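[Plandcombe-household] Re: Re: kettle for the upstairs kitchen (long, sorry)
From: Arūnas Baranauskienė
To: plandcombe-household list
February 2024

Thanks to everyone who wrote back, including the four of you who wrote back to say you drink coffee. I am going to quote the message that started this, trim it, and then answer it in the order that suits me.

> The Widholm in the upstairs kitchen is finished. The lid
> no longer stays down, so it boils and goes on boiling until
> somebody notices the windows have fogged. I have put tape
> across the switch with a note. Somebody has moved the tape.
>
> I would like us to settle on a replacement before the end
> of the month, and I would like it to be one we can see
> into. I have descaled the old one twice and I know what
> was living at the bottom of it. So does anybody who drank
> the last cup out of the pot.
>
> Can people say (a) glass or steel, (b) whether they need
> the temperature settings, and (c) whether they are willing
> to stop filling it to the brim for one mug. I am mostly
> asking about (c).
>
> Caldeira

On (a), the count is easy, because the steel party consists of one person who wants it to match the toaster. The toaster is leaving too, for reasons covered in my message of last September, so I am going to call it glass.

The objections to glass were that it breaks, that it shows every fingerprint, and that it shows scale. The last of these is the whole argument in its favor. Our water is hard enough to chew. I ran one of those paper strips under the kitchen tap and got 334, which on the back of the packet is past the end of the color chart and into a paragraph of advice. In a steel kettle you can ignore a number like that for a year. In a glass one you get a chalky ring in a couple of weeks, and it looks at you while you wait.

As for breaking, I can only report that I've had a glass kettle at home through two moves and a cat. What goes first is the hinge, or the little mesh filter in the spout, which falls into the sink and is carried off by the disposal. I would rather buy a kettle with no filter than buy the filter again.

On (b), I was against the temperature settings and have changed my mind halfway. I don't need to be able to pick a number for green tea. I do like a light that tells me from the doorway whether the thing is on, given that the Widholm has spent its final months as a quiet humidifier. So my vote is for a light and no menu. If it plays a tune when it's done I will be moving my desk downstairs.

Shape matters more than I expected. The round ones with the wide bottom take up the whole corner by the bread box, and you can't get the cutting board past them. A squarer body with rounded corners sits back against the wall, and a thick handle at the side gives you something to hold when it's full and you are not fully awake. Something along these lines, clear body, black top and handle, blue light up in the black part:

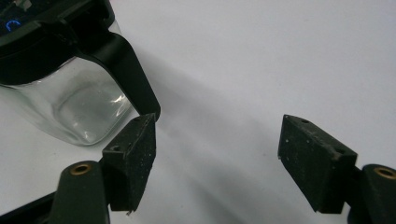
Caldeira would like it noted, before this goes any further, that a clear body is no use at all if people don't look through it, and that the answers to (c) so far amount to one yes, one "I'll try," and a recipe for soup.

I take the point. For the record, I am the "I'll try."

The trouble with filling to the brim for one mug isn't only the electric bill. It's that the rest of the water sits there, gets boiled again by the next person, then again by the one after, and by late afternoon you are making tea out of something closer to broth. I measured my own mug (the blue one, chipped, please stop putting it in the dishwasher) and it holds 500 milliliters right up to the lip, and I have a big mug. Fill the mug, pour the mug into the kettle, boil it. You will not run short. I know it feels like using a cup to fill a bucket, but it takes a few seconds and I've started to find it soothing.

Upkeep. I have been asked what we should be descaling with, and I know there's half a bottle of Bridumix under the sink. It works, but it smells like a swimming pool, and after it you have to rinse until you lose interest, at which point you should rinse once more. I'd go with white vinegar for an ordinary month: equal parts vinegar and water, bring it just up to the boil, switch off, leave it until it's cool, pour it out, rinse, boil plain water, throw that away too. Citric acid is better if anybody wants to buy a bag. No steel wool on glass, please. No steel wool on anything of mine, while we are here.

The outside wants a damp cloth and nothing else. Black plastic shows water spots if your cloth is too wet, and then you'll have the lid looking worse than when you started. The base never goes in the sink. I would have thought this didn't need saying, but I was here for the rice cooker.

Money. The kitty has $34 in it. The plain glass ones I've looked at come in close to that. There is one with a wooden lid knob and a brass-colored stand for $111, and whoever taped a printout of it to the fridge should know that I admire the ambition. If we're a few dollars over I'll cover it and take it out in cookies.

What I need from you:

Tell me if you object to glass. Tell me if you object strongly to a blue light, for instance if you sleep up there on late nights and it would shine on you. Otherwise I'll buy one next time I'm in town and leave the box on the shelf above the recycling until we're sure it doesn't leak.

The Widholm can go as soon as the new one is in. Please nobody rescue it. It has been rescued before, which is how we came to own it.

Also, whoever has the lid of the brown teapot, it's been a while now and the saucer isn't really doing the job.

Arūnas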